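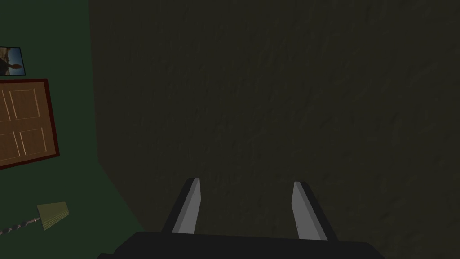
凹凸のある暗い壁面。手前の明るいグレーとの差が大きい。

2026年5月24日　亜麻仁油塗料の練り合わせ

朝から緑土の塗料を練り直し。Suominen邸の勝手口の扉と窓枠に使う分で、前回の試し塗りが思ったより黄色く転んだため、配合を最初からやり直している。前回の板は棚の上段に残してあるので捨てないこと。

顔料はNolitzの緑土。新しい袋を開けた。前の袋より粒が粗いらしく、指でこするとざらつきが残る。乳鉢で軽くつぶしてから篩にかけた。篩の上に残ったものは別の瓶に取り、ラベルに「粗」とだけ書いた。下塗りのパテに混ぜられるかもしれない。

配合（今日の一回目）
緑土　604 g
煮亜麻仁油　207 g
亜鉛華　ひとつまみずつ、色を見ながら
乾燥剤　なし

油は一度に全部入れず、まず半分で硬い練りにして一時間置いた。顔料が油を吸うのを待ってから残りを足すと、あとで粘度が落ち着く。前回はここを急いで、翌朝に缶を開けたらすっかり固くなっていた。今回は昼過ぎに開けた時点でまだ糸を引く程度。もう少し様子を見る。

練りはガラス板とマラーで手作業。Mukeckの攪拌機も試したが、縁に付いた粉が下に落ちてこないので途中でやめた。柔らかくのばした後の仕上げ混ぜには使えそう。羽根の洗いに手間がかかるので、少量のときは手のほうが早い。布は使い終わったら水に浸けて、蓋つきの金属缶へ。丸めて置かない。先週これを忘れた布が作業台の下から出てきた。自分の分だった。

試し板は松と樺。松は節止めをしてから。樺は何もせずにそのまま。どちらも木口に一度余分に油を入れた。刷毛は豚毛の古いほう。新しい刷毛は毛が抜けて塗膜に残るので、扉の本番までに捨て塗りで慣らしておく。

塗り味はよい。薄くのばすと下地が透けるが、これは緑土なので仕方がない。隠蔽力を亜鉛華で稼ごうとすると白茶けてくるので、下塗りをグレー寄りにして対応する案。暗い下地の上では緑がほとんど死んでしまい、明るい下地では黄みが浮く。間のグレーを何段階か作って、同じ緑を一度だけかけて比べたい。
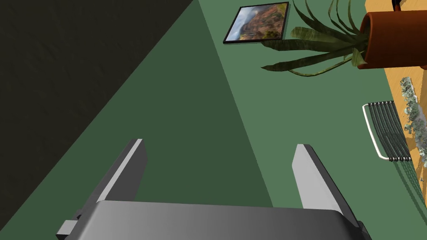
Iida Huttunenからは、くすんだ緑を室内の明かりで決めるのはやめたほうがいい、勝手口は北向きなのだから板を外に出して曇りの日に見るべきだ、と言われた。影の中では同じ緑がかなり深く見えるので、明るいほうへ一段振っておいても強すぎることはないだろう、とのこと。もっともだと思う。板は乾いたら北側の軒下に移す。

下塗りの亜鉛華と黒の比率は、Rurkettiの作業場で使っていた古い手帳に書いたものがあるはず。引き出しを探したが見つからない。青い表紙、背が破れている。見かけた人は机の上に置いてください。

粘度の確認は目分量。へらですくって垂らし、表面の筋がゆっくり消えるくらいで止めた。数字で残せる方法がほしい。カップで落下時間を測るのが普通だが、この塗料は硬すぎて途中で止まる。温度の影響も大きく、午後に窓際へ置いた缶は明らかに緩んでいた。次からは室温を一緒に書く。今日は温度計を持ってくるのを忘れた。

保存について。1000 mlの缶に詰めて、表面に薄く油を張り、油紙を落とし蓋にした。缶の蓋の溝に塗料が残ると次に開かなくなるので拭き取ること。少し余った分は小瓶に入れ、補修用として扉の蝶番まわりに回す。

午後、樺の板に二度目を塗りかけて中止。一度目がまだ指に付く。乾燥剤を入れていないのだから当然で、焦らず待つ。松は木口側だけ艶が引いていて、吸い込みが足りなかった様子。木口はもう一度油を入れてからやり直す。

ついでに前回の板の裏を爪で引っかいてみた。表面は硬いが、厚く溜まった隅に皺が寄っている。刷毛を置き直した場所と一致するので、溜まりは塗ってすぐ払うしかない。扉では鏡板の下の溝が危ない。細い刷毛を用意する。

Urho Ikonenに頼んだこと：勝手口の古い塗膜を削って、いちばん下の色を見てもらう。削るのは蝶番の陰で小さく。下が油性でなければ配合以前の話になるので、本番用の練りはその返事が来てから。塗装は9月に入る前に外まわりを終えたい。

次回
・下塗り用グレーを段階で作る
・樺の板、触って付かなくなったら二度目
・緑土の2袋目を開けて粒を比べる
・油の注文（煮亜麻仁油のみ、生はまだある）
・温度計

ガラス板は洗って立てかけてある。右の角が欠けているので持つとき注意。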